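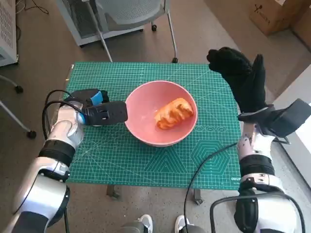
Left gripper beside the bowl, one piece inside.

Hello Marcus, hello all,

Thank you for the quick answer. I reply under your text.

Marcus Esposito wrote:
> Emese, which arm failed to stop, and did the emergency button work?
> We had a similar thing in November after the Tinska update, and for us
> it was the cable at the wrist. Please check it before you run again.

It was the left arm. The task is simple, bread pieces go into the bowl. On cycle 91 the gripper closed on a bun, and then the controller reported "grip lost" and commanded a second approach with the bun still in the jaws. I pressed the button and both arms stopped. The log shows 40 ms from button to stop, so this part I trust.

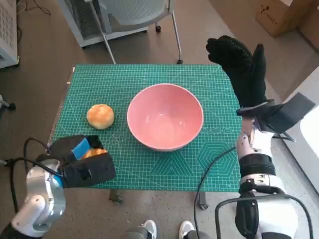 Bun in the left gripper, second bun on the mat, bowl empty.

I first suspected the force threshold, which was set to 2000 in the Cakwood config. I changed it and the false message came back the same day. Then I moved the wrist cable by hand with the power on the sensor only, and the signal dropped two times. So I think you are right about the cable.
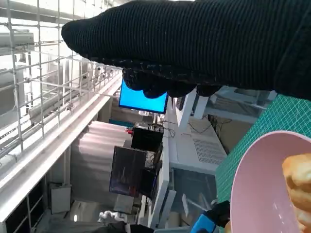 Wrist camera view with the knit glove and the bowl.

Please pay attention also to the gloves. A loose thread can go into a finger joint, and I would like that we all inspect them before each session. 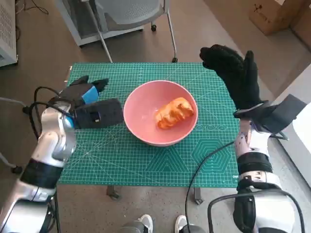
Until the cable is replaced I run only at low speed, with one person at the button the whole time. My question to the list: does somebody know if the controller can be told to hold position when the grip signal is lost? In the Biruvance manual I find only "retry" and "release", and for me both are wrong in this case.

Best regards,
Emese Somogyi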